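Main page Contents Random article Talk Read Edit View history

Laltmont bench test

The Laltmont bench test is a procedure for comparing parallel-jaw grippers, wrist cameras and arm controllers on a small two-armed work table. It was written at the Laltmont workshop by Gunnlaugur Østergaard and later extended by Hanne Þórarinsdóttir, who added the part dealing with cameras. The test is meant for light arms of the kind used in teaching rooms and small research groups. It has no formal standing and is usually cited by the name of the workshop, or as "the Laltmont" for short.

Background

Østergaard began the work after a disagreement over finger shapes. The workshop had been using Tedovel fingers, which are wide and flat, and was offered a set of narrower Drelska fingers as a replacement. Both sets had been tried by their makers on blocks and cylinders, and both had done well. Neither maker had published results for the sort of hardware that is found in a drawer - clamps, rings with cutouts, stands with thin legs, parts with a hinge in the middle. Østergaard put together a first list of such items in April and ran the two sets against each other on the same arm.

The first round covered 222 attempts. It was criticized inside the workshop on the grounds that the operator knew which fingers were fitted and could have been gentler with one set. In the second version the operator works from the camera views alone and the fingers are changed by another person. This does not hide the fingers, whose tips show in the wrist view, but it does stop the operator from handling them between runs.

Setup

The test calls for two arms facing a shared table, with walls at the back and sides to keep the lighting even. The wall color must be plain. The table top may be plain or patterned, and the report has to say which, as results from the two are not compared directly. Each arm carries a parallel-jaw gripper and a small camera at the wrist. One more camera is fixed in place so that both arms can be seen from it.

Items are laid out by hand and are not returned to marked positions between attempts. Østergaard held that marked positions reward a controller for remembering a place. Small loose hardware such as screws and nuts stays in a closed box on the table, where it serves as background clutter and is not picked up.

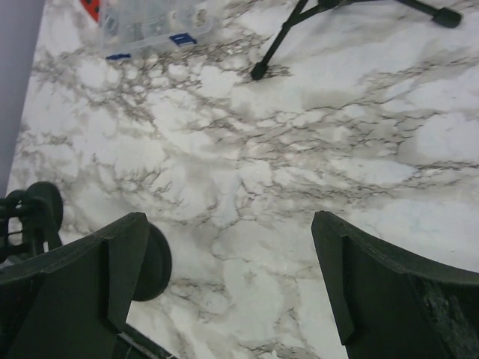

Wrist view with the fingers apart over the table.

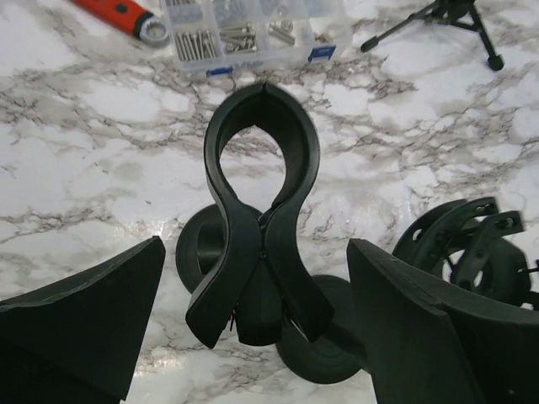
A black spring clamp between the fingers.

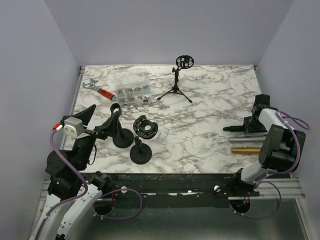 Both arms from the fixed camera. 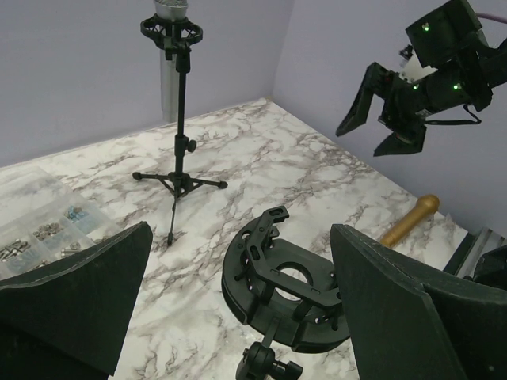 Wrist view with a ring-shaped microphone holder between the fingers and a microphone on its stand farther back.

Procedure

A session is made up of runs, and each run uses one item and one set of fingers. There are 30 attempts in a run. An attempt starts with the fingers open and the arm clear of the item. The operator or the controller then brings the fingers to the item, closes them, lifts the item a hand's width off the table, holds it and sets it down again. An attempt is stopped after 20 seconds whether or not the item has left the table.

Attempts are scored on a scale that runs from 0 to 4. A score of 0 means that the fingers did not touch the item, and 4 means that the item was lifted, held and set down without turning in the grip. The scores between these cover touching without lifting, dropping, and lifting with a turn. A turn is judged from the fixed camera when it is in doubt. If another item is knocked over during the attempt, one point is taken off, with 0 as the lowest possible score.

Items with a hinge or a spring are scored twice, once for a grip on the body and once for a grip on the handles. The two results are listed in separate columns. A clamp gripped by its handles may open as the fingers close, and the early reports mixed this up with slipping.

Cameras

Þórarinsdóttir's addition compares what can be done from the wrist view alone with what can be done from the wrist view and the fixed view together. The same run is carried out both ways, with the order switched halfway through the session.

Her notes list the common faults of wrist cameras on light arms. The fingers themselves take up a large share of the view, and wide fingers take up more of it than narrow ones. Tall items tend to run out of the top of the picture as the arm comes in low. Dark items on a dark table are easy to lose, and clear plastic is hard to judge for depth on almost any surface. She advised mounting the wrist camera so that both fingertips stay in view at full opening, even if this means a poorer view of the far side of the table.

The fixed camera has faults of its own. An arm reaching forward may block the item it is reaching for, and this happens most when both arms are in use. The written procedure allows the camera to be moved between sessions - never during one.

Controllers

The controller part of the test is the least developed. It was drawn up around the Xia controller, which was the one in use at the workshop, and several of its steps assume features that other controllers lack. The main measure is the delay between the operator's movement and the arm's. A second measure is how far the fingers keep closing after the operator has stopped, which matters for thin or springy items.

Østergaard proposed dropping the second measure on the grounds that it depends as much on the gripper motor as on the controller. Þórarinsdóttir kept it but moved it to an appendix.

Results and reception

In the workshop's own sessions the Drelska fingers scored higher on rings and on items with narrow gaps, where a thin tip could be placed inside an opening. The Tedovel fingers scored higher on clamps gripped by the body and on smooth cylinders. The results for tripods and stands were close enough that the report gives no preference. Worn finger faces were found to lower the scores for metal items, and later versions ask for the state of the finger surface to be noted at the start of every session.

The main complaint about the test is the time it takes. Groups that have tried it often shorten the runs, and their figures cannot then be set beside those from Laltmont. Others have objected that scoring by eye leaves too much to the person keeping the sheet, mainly in deciding between a small turn and none. A proposal to measure turning from the recorded video was discussed at the workshop and has not been added to the procedure.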